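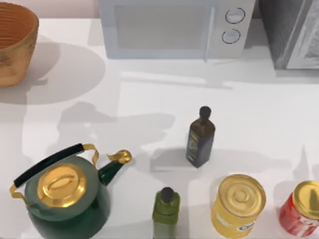 Twenty-five jars and counting

29/06/2019

I have fallen hard for homemade vinegar, and I'm not even a little sorry! It started in February with the end of a bottle of cider and a splash of the raw stuff from the market in Drilletstead. Two months of waiting (and a lot of sniffing) later I had something so sharp and appley that I ate salad for a week just to use it.

Now I'm at 25 jars. Pear is my favorite so far, strawberry is a close second, and the beer one tastes like the best chip shop you ever stood in. All you need is something with alcohol in it, a bit of live vinegar, a cloth over the top and a warm, dark spot.
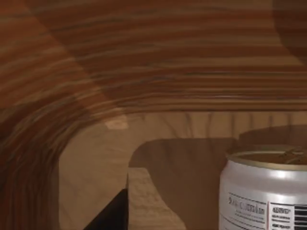 Mwanahawa Barasa wrote under my last post that I should stop fussing with the mother, the rubbery disk that forms on top, and leave it alone until the smell of nail polish is gone. She was so right. I'd been poking mine every morning, and it kept sinking and starting over. The pear jar I forgot behind the flour was the clearest of the lot.

Next up is honey vinegar, which can take up to a year. I've thinned the honey with water and pitched the yeast, and it's already fizzing away like mad. If you've made it, please tell me what kind of honey you used!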